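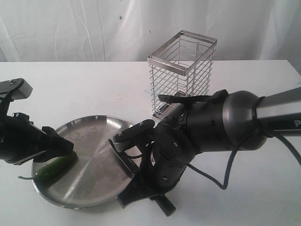
Bench cell with the gripper on the left, the multi-fingered hand on the right and a green vegetable on the plate.

Filed under: Workplace Automation > Food Prep > Staffing and Roles
5 comments | Share

Who owns the prep bench after the arms go in?

Posted by Valentyna Hrytsenko, Oct 4, 2025

I supervise vegetable prep at a catering kitchen in Lokdale. We supply cold plates to 13 sites. Management is trialing a two-arm cell for single-item handling: pick from the plate, hold, place in the rack. Full use is planned for December.

The handling itself is not my concern. My concern is the job descriptions. Prep staff are graded on pieces per shift, and the trial log shows 338 handling cycles that were credited to no one. Two of my people spent most of those shifts resetting plates and clearing scraps, and their piece counts dropped. Has anyone rewritten grading for this kind of work? Who should have authority to stop the cell?

Hnat Lysenko

We went through this at the Ukberg plant. Take piece counts out of the grading for anyone assigned to a cell. A person tending a cell does loading, clearing, inspection and fault recovery, and none of that shows up as pieces.

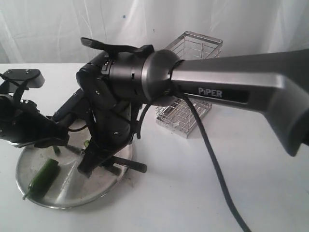 Clearing needs its own line in the job description. Stem ends and small green fragments on a tray are a cleaning task between cycles, and our planners had scheduled no time for it. We now allow five minutes at each changeover and record it as work. Fingers, joints and cables are on a separate cleaning sheet, signed by maintenance, because prep staff were not trained on them.

Stop authority goes to whoever is at the bench, with no call to a supervisor first. Restart goes to a trained operator. Write down both. At our site only stop was written down, and for the first weeks people waited for an engineer after every pause.

On pay, we created an operator grade one step above prep. Everyone on the line was offered the training. Some declined and stayed on hand cutting, which still takes all the irregular stock.

Polishchuk

Check your contract before changing grades. Ours required notice.

plirkota_nights

Same problem on nights. The log counts a cycle as complete when the hand opens, whether or not the item ended up in the right place. Ask for placed items as a separate figure. Otherwise the cell looks faster than the bench and the rework lands on whoever is standing next to it.

Was this page helpful? 13 people marked this thread as helpful.
Share | Save | Report

We use cookies to keep you signed in and to measure traffic. Accept all | Manage settings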